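Home | News | Events | Back Issues | Subscribe | Contact

Filed under: Bench Notes / How We Work Now

The arms have been with us since September, and I've been promising a proper write-up for so long that people have stopped asking and started making pointed remarks by the coffee machine. So, fine! Get comfortable, because I have opinions.

For anyone new to the newsletter, I work on the kit side at Jisance, which means tubes, bags, labels, boxes and a great deal of walking back and forth between them. We pack sample kits for the Prirnlow order, and until last fall every single one was put together by hand. I've done plenty of them. On a heavy shift the target was 143 kits between the people at my end of the room, and if you've ever pressed the same kind of lid shut all afternoon you'll know exactly which part of the thumb I'm talking about (it's the bit at the base, and it complains all weekend).

When Notik came in to set up the two-arm station, the mood was mixed. I'll own up to being in the grumpy half. My last job brought in a labeling machine with a lot of cake and speeches, and six months later half of us had been moved to another building. So when I heard "it'll free you up for more interesting work," I wrote the phrase down in my notebook with the date next to it, so I could wave it at somebody later.

I haven't had to wave it yet. What has changed is stranger and smaller than I expected. I do far less packing and a lot more teaching, and that's the only word I have for it. Somebody has to lay out the tubes and the bag and the storage box, run the arms through the job, watch where the grippers go, and then do it over with everything shifted a little. Then again with the tubes turned. Then again! The Prirnlow set has 1611 runs logged so far and the plan says 2000, and a fair share of those are mine. My thumbs are in wonderful shape. My patience is a work in progress.

The tabletop gets a cloth, and we swap it for a different print every so often, so the arms learn to find a clear tube on a busy background as well as a plain one. I've become oddly fussy about cloths. Leafy ones are the worst for clear plastic (my own eyes slide right off a bag on a leafy cloth), so of course we use them a lot.

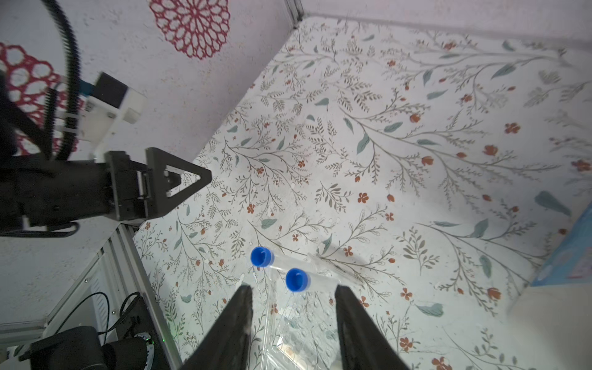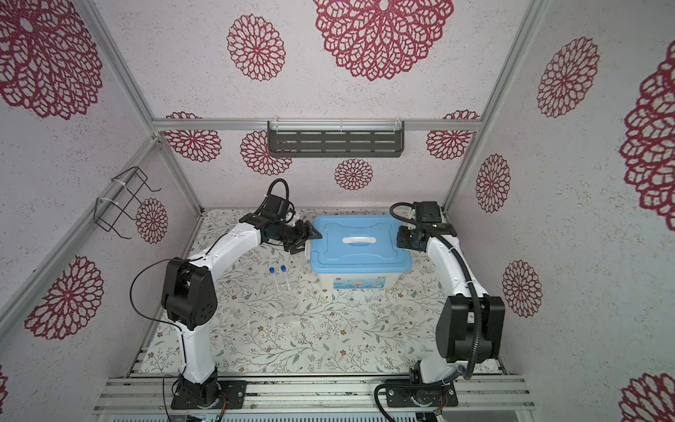
Tubes, bag and storage box on the leafy cloth, close in and then with both arms in view.

What's different for the rest of us

The station is one thing, but I think the bigger change is in how the day is divided up. We used to have fixed seats, and you could go a whole shift talking to the same two people. Now we rotate: a stretch at the arms, a stretch on hand packing (which hasn't gone away, whatever you've heard), and a stretch on checking. Checking is the one people fight over because you get the good chair.

I like the rotation more than I thought I would. I also think we were too slow to sort out the pay side of it. If you're running the station you're doing a skilled job, and for the first few months the grade on paper was the same as for filling bags. That has been fixed for those of us who finished the Soltani course, and the next group starts soon. Please sign up if you've been putting it off. It's four mornings, the room is freezing, bring a sweater.

There are things I miss. Hand packing had a rhythm, and you could chat right through it, and there's much less of that when you're watching a gripper come down toward a lid and trying to decide whether to stop it. I go home tired in a different way, more behind the eyes than in the hands. A few of you have said the same, and I'd love to see us get a real break schedule for station shifts instead of the current system of whoever looks crossest goes first.

A couple of practical bits while I have you. Spare caps live in the drawer under the checking bench, so please stop leaving them in mugs. If you change the cloth, write it on the run sheet before you start. And if you'd like to come and try a turn at the station, even if you work upstairs and have never packed a kit in your life, just come down and ask. We like visitors, and we'll let you pick the next cloth!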